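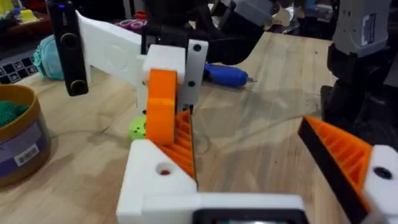 ## Is a plug-in RCD adaptor worth having in an old garage?

The garage runs off a spur from the house and the fuse board is older than I am. A Clunditz adaptor costs less than a takeaway, and the packet says it makes "any socket safe". Any socket? I don't believe it. Does it do anything useful?

*posted by damp_spur*

---

**ohmsweetohm**

It does one thing. If current leaks to earth through your mower, or you, it should cut off fast. It won't fix a missing earth or a loose neutral, and it protects only what's plugged into it. Press the test button every time. If it doesn't trip, bin it. For that fuse board, get an electrician to quote for a proper RCD.

---

**Plukport41**

had a Sokano one 5 years never tripped so must be fine

---

**ohmsweetohm**

Never tripping proves nothing, Plukport41. Have you pressed the button?

---

**kettle_527**

I'd ignore "any socket" too. Mine came with a leaflet saying indoor use only, in tiny print, after a box covered in hedge trimmers. Check the BS number is on the body as well as the card.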